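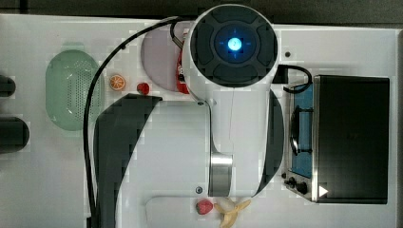

Planner stalls for up to 400 ms when the arm has to pass near the oven. It started after the update to Fjeld 2.29 and I can get it every time on the kitchen table setup. The task is to pick one piece of fruit and put it on the pink plate. With the orange slice, which lies next to the green colander, the plan comes back straight away. With the strawberry down by the white tray, the planner goes quiet, then returns a path that swings wide for no reason I can see in the collision map.

Reported by: Alvar Halvorsen
Component: Fjeld planner, Hindura perception node
Opened: March 22, 2018

Steps tried
Restarted the perception node only. No change.
Restarted everything. No change.
Went back to the old planner with the new perception node. Still stalls, so I don't think the planner is at fault.
Turned off the oven in the object list by hand. Stall gone, path normal.

Log line that keeps coming up:
WARN octree rebuild requested, source=cable_filter

Comment, Ingegerd Söderlund
The cable filter is new in this release. It is meant to drop points belonging to the arm's own cables before they reach the map. If a cable runs close to a fixed object, the filter can't decide which of the two the points belong to and asks for a full rebuild. Please set cable_filter.margin to 2 (centimetres) and run it 60 times with the strawberry as target.

Comment, Alvar Halvorsen
Done. One stall in 60 runs, and that was the first run after start-up. The wide swing has gone as well. Leaving the oven in the object list.

Comment, Ingegerd Söderlund
Good. I'll make 2 the default. The first-run stall looks like the map loading, so I've opened a separate ticket for it. Keeping this one open until the change is merged.

Status: waiting for merge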